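17 de julho de 2025

Querido caderno, hoje foi dia de lavar a roupa grande, aquela que ando a empurrar de semana para semana desde que o calor chegou e a manta deixou de fazer sentido em cima da cama (e mesmo assim lá continuou, dobrada aos pés, a fazer-me companhia e a aquecer-me os tornozelos contra minha vontade). Levantei-me cedo, abri a janela de par em par, bebi o café de pé e disse em voz alta: é hoje. Dizer as coisas em voz alta ajuda-me muito, já a minha avó fazia o mesmo com as panelas.
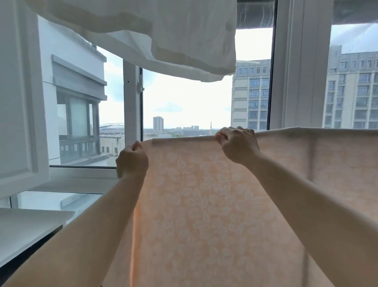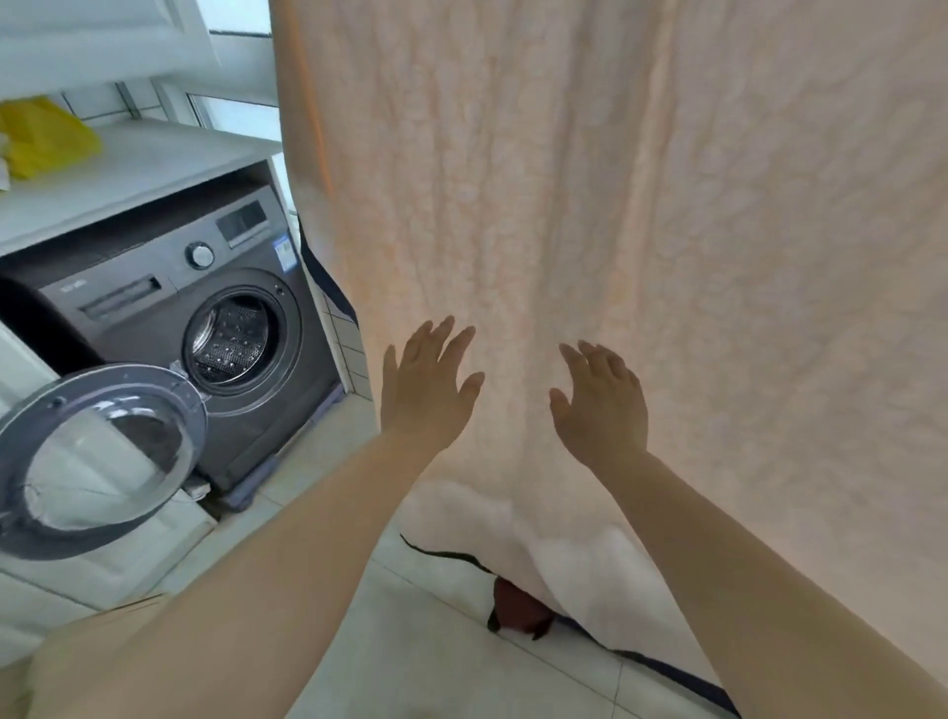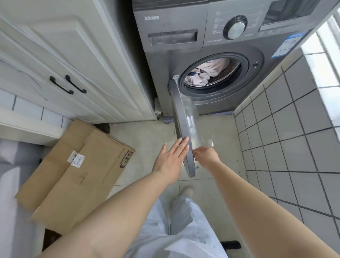

O pano das folhinhas à janela, a manta pendurada e a máquina de porta aberta.

Gosto tanto deste pano. Já não me lembrava de como as folhas brancas ficam bonitas com a luz por trás, parece que a sala inteira se põe cor de pêssego, e eu ali de braços no ar, a olhar para ele como quem olha para um vitral. Durante o inverno nem se dá pelas folhas. É preciso levantá-lo contra a janela, num dia claro, e então aparecem todas, as miúdas e as mais redondas. Estive assim mais tempo do que era preciso, a ver se encontrava a nódoa de chá que fiz em março e que passei meses a esconder para o lado da parede. Encontrei-a, claro, muito mais pequena do que eu a tinha na cabeça. As nódoas crescem imenso quando não as vamos ver.

A manta é outra conversa. É fofa e pesada, com aquele debrum azul-escuro que foi a razão de eu a ter trazido para casa, e quando se pendura quase chega ao chão e tapa-me a lavandaria toda, fico eu de um lado e o resto do mundo do outro. Passei-lhe as mãos de cima a baixo, para um lado e para o outro, como se fosse um bicho grande e manso. Comprei-a na Charvát há dois invernos, por 470 coroas, depois de ter saído da loja sem ela e de ter voltado para trás já na paragem do elétrico. Nunca me arrependi. Só me arrependo nos dias em que é preciso lavá-la!

E sobre a lavagem tenho de deixar escrito, para não me enganar outra vez: a manta não vai a 60. A 60 vão as toalhas e os panos da cozinha. A manta vai no programa frio, com pouco detergente, e sem mais nada dentro do tambor que lhe roube espaço. Digo isto porque no ano passado meti tudo junto, com a pressa, e tive de repetir o enxaguamento três vezes, sentada no chão, a ver espuma. Desta vez usei meia medida do Lollell (cheira a sabão de antigamente, com qualquer coisa de alfazema por baixo) e fui à minha vida.

A minha vida, neste caso, foi lavar a janela, já que estava com a mão na massa. Afastei a cortina, limpei o parapeito, limpei a moldura, que é branca e por isso mesmo é uma desgraça, junta pó nos cantinhos todos. Ao fundo vê-se aquela cobertura curva que me faz sempre lembrar um estádio, e fiquei a pensar que moro aqui há este tempo todo e nunca fui até lá a pé. Tenho de ir. Escrevo aqui para ver se me obrigo, embora este caderno esteja cheio de coisas que escrevi para me obrigar e a maior parte continue à espera.

A meio da manhã bateu à porta o senhor Otakar Polák, do andar de baixo, com um saco de damascos da irmã. Vinha perguntar se eu também estava sem pressão na água, e eu disse que não, e depois pensei que se calhar a culpa era minha, com a máquina a trabalhar desde cedo. Ficámos os dois muito calados no corredor, a ouvir o prédio, como dois médicos. Ele acha que é do cano principal, eu acho que é da torneira dele, que já pinga desde a Páscoa, mas não lho disse, aceitei os damascos e ofereci café. Contou-me que a mãe lavava as mantas no rio e que levava mais de 70 passos da porta até à água, ele contava-os em pequeno, com uma ponta da manta na mão para não arrastar na terra. Achei tão bonito que lhe pedi para repetir. Repetiu, com mais pormenores, e já metia um ganso.

Quando ele saiu fui espreitar a máquina. Ainda lhe chamo a máquina nova, e já de nova tem pouco. A anterior, a Heltard, fazia um barulho de comboio e andava pela divisão fora durante a centrifugação, era preciso ir atrás dela. Esta Xinle é cinzenta, discreta, e desde que assenta naquela base lilás clarinha não sai do sítio. A base é feia, digo-o com carinho. Só havia naquela cor e na altura fiz má cara, agora até lhe acho graça.

Gosto do momento de abrir a porta redonda e ver a roupa toda lá dentro, num monte, o cor-de-rosa claro enrolado no branco e uma pontinha de azul-escuro lá em baixo, a um canto. Há pessoas que gostam da roupa passada e arrumada, a minha tia era assim, com os lençóis em pilhas por tamanhos. Eu gosto é do monte. Depois vem a parte de tirar aquilo para fora sem que nada toque no chão, e aí gosto menos, porque tenho os braços curtos e a roupa desta casa é toda comprida.

À tarde não fiz grande coisa. Comi os damascos à janela, quatro seguidos e depois mais um, e guardei os caroços num pires, sem saber para quê. Telefonei à minha irmã, que está em Helthorpe até ao fim do mês e diz que chove todos os dias e que já leu os livros todos que levou. Falei-lhe da manta. Ela perguntou se era a laranja e eu disse que não é laranja, é pêssego, ou alperce, uma coisa dessas, e discutimos isto uns bons dez minutos, com muito gosto da parte das duas. Diz ela que à sombra é laranja. Fui ver com o telefone na mão e tive de lhe dar um bocadinho de razão, ali numa dobra, do lado da máquina. Só ali.

Ficou por fazer o armário de cima, onde a manta há de dormir até ao outono se eu arranjar espaço entre as almofadas e a caixa das lãs. Queria também coser o canto do debrum, que me pareceu estar a querer soltar-se, mas a linha azul-escura acabou-se-me e a que tenho é azul de outro azul. Amanhã passo na retrosaria, se não estiver calor demais para descer a rua.

Agora são quase onze, a janela continua aberta e a casa cheira a alfazema e a damasco. O senhor Polák tem o rádio ligado lá em baixo, baixinho, com água a correr por cima da música. Portanto sempre tem pressão. Vou deitar-me só com o lençol.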